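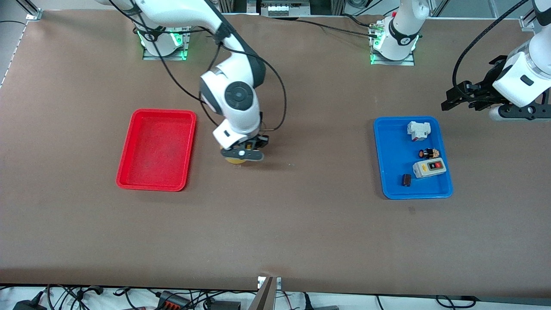

Electrical parts in a blue tray, an empty red one beside it, two arms on one table

Second arm now or spend the money on grippers and spares?

Posted by tinplate_tally in Small Shop Automation, Dec 23, 2023

Hi all, long-time reader, first real post, so be gentle. I'm putting together next year's equipment budget for a small outfit that repairs and resells electrical bits (breakers, push buttons, switch boxes, that kind of stuff). We get them in mixed lots and somebody has to sort them before testing. I've been shopping for arms to take over the sorting, and I've gone around in circles on it since August.

The setup I'm pricing is the usual two-arm table: parts spread out in one tray, an empty tray waiting, parallel grippers on both arms. I have two quotes. One is from Hesura, who want to sell me the whole thing as a package: table, both arms, frame, install and two days of training. The other is from Widon, who'll sell me a single arm now and let me add the second one later at the same price, as long as I order it within the year.

My boss likes Widon because the first number is smaller. I like Hesura because I won't have to build a frame on my weekends. The catch is that neither quote says much about the small stuff. I see a line for "accessories" on the Hesura one and it's a single lump with no breakdown at all, and Widon just wrote "customer supplied" next to cabling, power, trays and mounting. I don't know how big a number to put there! Our parts are all different shapes too, some round, some boxy, a few with buttons that stick up, so I'm not sure the standard fingers will be good enough or if I should plan on custom ones.

So my questions, I guess. Is it dumb to start with one arm? What do people really spend on the little things? And do cheap plastic trays hold up or should I be budgeting for proper fixtures? We'd be moving over 200 parts on a normal day, nothing crazy, and we're closed on weekends.

Thanks in advance, and sorry for the length.

benchdog_ray

I'd start with one. We did, and I've never regretted it. For picking things out of one tray and putting them in another, a single arm can do the whole job so long as it reaches both trays with a bit of room left over. Two arms are great when one has to hold something while the other works on it, or when you really need the speed. At your numbers I don't think you need the speed. Work it out with a stopwatch and somebody's hand standing in for the gripper before you sign anything (we did this with a pair of kitchen tongs and it was closer than you'd think).

Where I'd be careful is the table. Buy or build it for two arms even if you're only mounting one. Get the rail all the way along the back, get the second mounting plate drilled, and leave the cable route open. Moving a bolted-down arm six inches to the left a year later cost us a full day of re-teaching positions, and I was in a foul mood for all of it.

As for the small stuff, here's what ended up on our list that wasn't on the quote: a power strip with a switch for each outlet, two spare cables of every kind that moves with the arm, cable ties and clips, a shelf for the controller, spare fingers, a box of mixed screws, and a stop button in a place a person can reach. Ask Widon if the cables that ship with the arm are long enough for your layout. Ours weren't. We had power adapters lying loose under the table for months, and then I finally gave up and bought a proper tray for them.

I'd put four sets of spare fingertips in the budget. They wear, and you'll want to try different ones on the odd shapes anyhow. Don't order custom fingers until you've run the standard ones for a month. Round parts were easier than I expected for us, and the tall narrow ones that tip over were the real pain.

Trays: plain plastic is fine to start with.

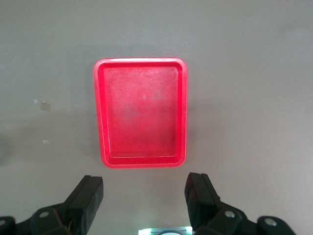

mossy_fuse: gonna disagree with Ray on the trays being "fine to start with" if that means you never write them down anywhere. They get scuffed up, sure, and a scuffed one still holds parts. What got us was that the second batch we ordered was a hair different in size from the first, so every drop position near the rim was off. Order 4 of each color in one go, from one batch, and put it on the budget as its own line so no one "saves" it. Also decide how you're going to keep them in the same spot. We marked ours with tape and ended up with bits of it stuck on the tabletop forever. Buy a couple of corner stops. They're cheap and you'll stop fussing with it.

On the lump sum, make Hesura break it out. We had a quote from Aidoo with the same kind of line on it, and when they itemized it 70 percent was a stand we already owned. They took it off without a fight. You just have to ask.

One vs two arms, I don't have a strong opinion. I went with two because the package came with a camera at each wrist and I wanted both views. If your boss is only looking at the first number, show him the price with the second arm and the second install visit next to each other. That second visit was the part we forgot to ask for.

urkum_newbie

buy used!! there's tons out there. I got mine off an auction and it works great apart from one joint

tinplate_tally

Thank you all, this is so much more than I got from either salesperson. Ray, I'm borrowing tongs tonight. Mossy, I've emailed Hesura for the breakdown and asked Widon what a second install visit costs, and I've added trays and corner stops as their own line. Newbie, which joint?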